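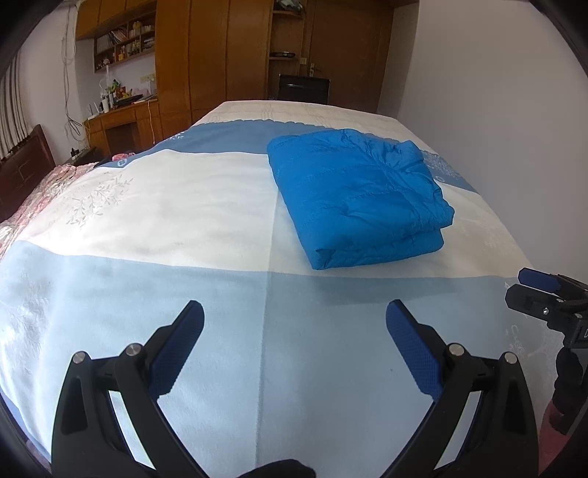 Mornik veröffentlicht Version 4 der Planungssoftware Veletti

Grandholm, im Januar. Die Mornik GmbH gibt Version 4 ihrer Software Veletti zur Bahn- und Greifplanung für verformbare Objekte frei. Das Release richtet sich an Entwicklungsabteilungen und Forschungseinrichtungen, die Manipulationsaufgaben mit Textilien in Wohnumgebungen bearbeiten. Schwerpunkte sind die Segmentierung von Stoff auf Stoff, die Schätzung von Faltkanten und die Übertragung von Demonstrationen mit handgeführten Zweifingergreifern auf stationäre und mobile Arme.

Gefaltete Kleidungsstücke und Decken auf Bettwäsche gelten in der Perzeption als schwieriger Fall. Muster, Nähte und Farbgrenzen der Unterlage erzeugen Kanten, die von einer Objektkontur im Einzelbild nicht sicher zu trennen sind. Veletti 4 wertet dazu neben der Farbinformation den Verlauf von Schatten und Steppnähten aus und führt die Kontur über mehrere Bilder nach. Die Verzeichnung von Weitwinkelobjektiven wird im Projektionsmodell berücksichtigt. Eine vorherige Entzerrung der Bilder entfällt.

Der Greifplaner bestimmt Öffnungsweite, Anstellwinkel und Eingriffstiefe der Finger getrennt für jede Hand. Bei zweihändigen Aufgaben wird die Reihenfolge der Kontakte als Nebenbedingung mitgeführt. Erkennt das System eine verdeckte Faltkante, gibt es anstelle eines einzelnen Greifpunkts eine Verteilung aus, die von der übergeordneten Steuerung abgefragt werden kann. Der Planungstakt beträgt auf dem Referenzrechner 12 Hertz.

Für die interne Abnahme wurde ein Testsatz mit 2040 Demonstrationen aus Wohn- und Schlafräumen verwendet. 919 davon enthalten gemusterte Unterlagen. Dieser Teilsatz wird mit Version 4 erstmals gesondert ausgewertet, die Ergebnisse sind im technischen Begleitdokument nach Material und Lagenzahl aufgeschlüsselt.

"In den früheren Versionen endete die Objektmaske häufig an der nächsten Naht der Bettwäsche. Das ließ sich über Schwellwerte nicht beheben, wir haben das Modul deshalb neu aufgebaut", sagt Danuta Walczak, Leiterin der Softwareentwicklung bei Mornik. "Offen ist weiterhin das Verhalten bei glänzenden Obermaterialien unter Gegenlicht. Daran arbeiten wir für das nächste Release."

Die Aufzeichnungsschnittstelle Abernathy ist ab sofort Bestandteil des Pakets und muss nicht mehr separat lizenziert werden. Sie synchronisiert Kamerabilder, Fingerstellung und Pose beider Greifer und schreibt sie in ein gemeinsames Format. Bestehende Aufzeichnungen aus Version 3 können mit dem mitgelieferten Konverter übernommen werden. Projektdateien älterer Versionen werden nicht mehr unterstützt.

Veletti 4 ist für Linux verfügbar. Kunden mit laufendem Wartungsvertrag erhalten das Update ohne Aufpreis über das Kundenportal. Eine auf 12 Wochen begrenzte Testlizenz kann dort ebenfalls angefordert werden.

Über Mornik
Die Mornik GmbH mit Sitz in Grandholm entwickelt Software für Perzeption, Planung und Steuerung in der Robotik.

Pressekontakt
Mornik GmbH, Unternehmenskommunikation, Grandholm
Abdruck honorarfrei, Belegexemplar erbeten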